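見学・実演会「Meltudar オープンデー」参加者の募集

Alwood では、仮想の部屋の中でロボットアームを動かす作業を、外の方に見ていただく日を設けます。開催は3月です。見学だけの方と、操作に参加してくださる方の両方を募集いたします。

Meltudar は、家の中にある物をロボットがつかみ、運び、置く動作を、シミュレーションの中で集めて調べるプロジェクトです。当日は、普段の担当者が普段の画面で作業をします。来場者のために特別に作った演技はありませんので、失敗も見えます。つかみ損ねた物が床に落ちることもありますし、同じ動作を何度もやり直すこともあります。そのような時間も含めて見学していただきたいと思っております。

募集する方

見学の部:ロボット、家具、台所用品、ゲーム制作、リハビリテーション、教育など、どの分野の方でも歓迎します。学生の方も申し込めます。
操作の部:手元の操作装置で仮想のロボットアームを動かし、こちらが指定する課題を行っていただきます。一人の持ち時間は60分で、最初の練習と途中の休憩を含みます。

定員は二つの部を合わせて231名です。このうち操作の部は31名とします。会場の Işık ホールの座席はほぼ200席ですが、見学の部は午前と午後に分けてご案内いたしますので、席が足りなくなることはありません。

操作の部の課題

課題は、短い文で画面に出ます。「杯を椅子の上に置いてください」「杯をつかんで持ち上げてください」のような文です。文は日本語と英語から選べます。置く場所が机の上のときは比較的やさしいのですが、椅子の座面は机より低く、背もたれもありますので、アームの向きをよく考える必要があります。部屋を見る角度は画面の上で切り替えられます。机の脚や椅子の位置を先に確かめてから動かすと、落ち着いて作業ができます。

脚のある杯は、練習のあとによく使う物の一つです。下の画面では、黒いグリッパーが椅子の座面の上で杯の縁のあたりをつかんでいます。アームの台は手前にあり、白いアームの根元には FRANKA EMIKA の文字が読めます。
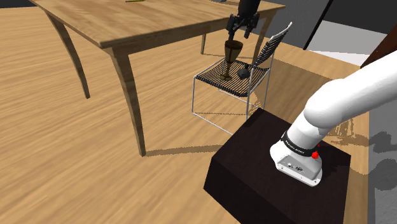

ロボットを操作した経験がなくても、操作の部に申し込めますか。

経験がない方も申し込めます。練習の時間に担当者が隣に座り、装置の持ち方から説明いたします。選考では経験の有無を見ませんので、申込書には正直にお書きください。

操作装置について

装置は Flastis と呼んでいる社内製のもので、片手で持ちます。手首を動かすとアームの先が同じ方向に動き、人差し指のレバーでグリッパーが開閉します。右手用と左手用の両方を用意いたします。ご希望の手を申込書に書いてください。手の大きさに合わせる調整は当日に行います。

装置を強く握り続けると手が疲れます。疲れたと感じたときは、課題の途中でも止めてかまいません。止めた課題は「中断」と記録し、参加した方の評価には使いません。もともと参加者の点数はつけておりません。

画面を長く見ることが苦手な方、乗り物に酔いやすい方は、申込書の備考欄にお知らせください。頭にかぶる表示装置は使わず、普通のモニターで行いますが、視点の切り替えで気分が悪くなる方がたまにいらっしゃいます。その場合は視点を固定した設定に変えます。

見学の部の内容

見学の部は、次の順に進みます。

受付、資料のお渡し
プロジェクトの説明(椅子席)
操作室の見学(少人数の組に分かれます)
担当者による実演
質問の時間

操作室の見学では、担当者の後ろに立って画面を見ていただきます。操作中の担当者に話しかけることはお控えください。質問は、組についている案内係が受けます。案内係で答えられないことは、最後の質問の時間に技術の担当者が答えます。

実演では、いくつかの物が置かれた机の上で作業を行います。針金の水切りかごに物が重なっていたり、斜めに載っていたりすると、指を入れる場所を探すことが難しくなります。格子のすき間から机の木目が見えるようなかごでは、どこまでが物でどこからが影か、画面だけでは迷うこともあります。かごの上には、横になった杯や、剣のような形の物も載ります。台所に剣はありませんが、形の違う物を混ぜて置くことは私たちの作業では普通です。
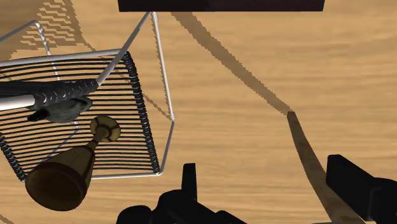

ケヴセル・エルテュルク(Kevser Ertürk)
Alwood Meltudar プロジェクト 公開行事担当

私からも少し書かせていただきます。私はこのプロジェクトで、最初は操作の担当者として働き、その後に公開行事の係になりました。日本語は大人になってから勉強しましたので、読みにくい文がありましたらお許しください。

前回の見学会のあと、「もっと近くで、もっと長く見たかった」というご意見をたくさんいただきました。そのため今回は説明の時間を短くし、操作室にいる時間を長くしました。資料には用語の一覧をつけましたので、説明で早く過ぎたところは後で読んでいただけます。

操作の部に来てくださる方にお願いしたいのは、急がないことです。初めての方は、アームを速く動かして早く終わらせようとすることが多いです。しかし私たちが見たいのは、人が迷うところ、手を止めるところ、角度を変えるところです。杯を持つとき、縁を持つか、細い脚を持つか。そういう選び方は人によって違い、私には何年見ても面白いです。

当日に記録するもの

操作の部では、アームの動き、グリッパーの開閉、画面の映像、課題にかかった時間を記録します。参加者の顔と声は記録しません。記録には番号だけをつけ、お名前とは別の場所に保管いたします。記録の使用に同意されない方も、見学の部には問題なく参加できます。同意書は受付の前に郵送しますので、ご自宅でゆっくりお読みください。後日、同意を取り消すこともできます。取り消しの方法は同意書の裏面に書いてあります。

会場内での写真の撮影は、ホールでは自由です。操作室では、他の参加者が写る撮影をご遠慮ください。

参加費と謝礼

参加費は、どちらの部も無料です。操作の部の方には、課題を中断した場合も含めて、交通費と謝礼をお渡しします。金額は参加決定のお知らせに書いてお送りいたします。振り込みになりますので、当日は口座の番号が分かるものをお持ちください。

会場について

Işık ホールは一階にあり、入口から操作室まで段差はありません。車椅子でお越しの方には、操作台の高さを変えてご用意しますので、事前にお知らせください。手話通訳と英語通訳も、申込書で希望を選ぶことができます。駐車場は台数が少ないため、できるだけ公共の交通機関をご利用ください。飲み物は休憩の場所にあります。操作室への飲み物の持ち込みはできません。

申し込みの方法

申込書は、Alwood の受付窓口と、このページの申込欄にあります。必要なことは次のとおりです。

お名前と連絡先
希望の部(見学の部は午前または午後、操作の部は希望の時間帯を第二希望まで)
操作の部の方は、使う手(右または左)
通訳や車椅子などのご希望
備考

締め切りは2024年12月13日の必着です。見学の部は申し込みの順に受け付け、定員になりましたら締め切り前でも終わりにします。操作の部は、希望の時間帯が重なった場合に抽選を行います。抽選で外れた方は、ご希望があれば見学の部にご案内いたします。結果は、当選した方にも外れた方にも、同じ日にメールでお送りします。

十八歳未満の方が操作の部に申し込むときは、保護者の署名が必要です。見学の部は署名がなくても申し込めますが、小学生以下のお子様は保護者の方と一緒にお越しください。

お申し込みの後に都合が悪くなった場合は、早めにお知らせくださいますようお願いいたします。空いた時間は、お待ちの方に順番にご案内いたします。

お問い合わせは、Alwood 受付窓口の Meltudar オープンデー係までお願いいたします。電話でもメールでも、日本語、英語、トルコ語でお答えできます。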